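### 4.2 Two-arm setup and the handover of small parts

We come now to the part of the study that took us the longest, and that we enjoyed the most. The Ernivier cell is a plain white table with walls on the back and sides, and it carries one arm on the left and one on the right. Both arms run the Mukow policy described in Section 3, and both share a single clock, so that a command meant for the pair reaches the pair together. We chose this arrangement in December, after a first version with two separate clocks gave us a good deal of grief and very little usable data.

The task we care about most is a simple one to say out loud. A flat board has to be steadied by one arm while the other arm brings over a small part. People do this sort of thing all day without a second thought — one hand holds the notebook, the other reaches for the eraser — and it is surprisingly hard to get from a policy trained one arm at a time. Figure 4 gives a view of the two arms at work, with the left gripper at a corner of the white board and the right gripper open toward the small red part.
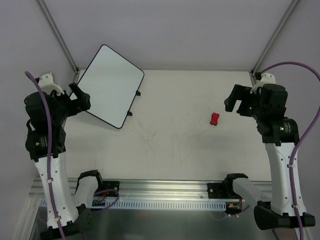 Why train both arms under one policy when each could be trained alone and started together? The single-arm policies each learn to wait for a table that holds still, and in a shared task the other arm keeps changing it.

**Figure 4.** The Ernivier cell during the board-and-part task. Left arm at the board, right arm with its gripper open.

We collected 172 demonstrations for this task and set 12 of them aside before any training was done. Operators were free to place the board at whatever angle they liked, and we are glad we let them, as the tilted starts proved far more useful than the square ones. A policy trained only on square starts tended to close on the air beside the corner, and then to carry on quite happily as if it had the board in hand.

The baseline, which we call Eze, uses the same network size and the same demonstrations, split by arm. On the held-out starts Eze finished the task 4 times, and the joint policy finished it 11 times. We would not lean too hard on numbers this small, but the manner of the failures is worth a few words. With Eze, the right arm often set off before the left arm had settled, and the board slid when the part touched it. The joint policy's one failure was of a different kind: it held the board well and then dropped the part a little short.

We also tried the Bratorier smoothing step from Section 3.4 on both policies. It made the motion gentler to watch and changed neither score, so we left it switched on for the remaining tests. Starts with the part close to the side wall are still slow for both policies, and we take those up in Section 4.3.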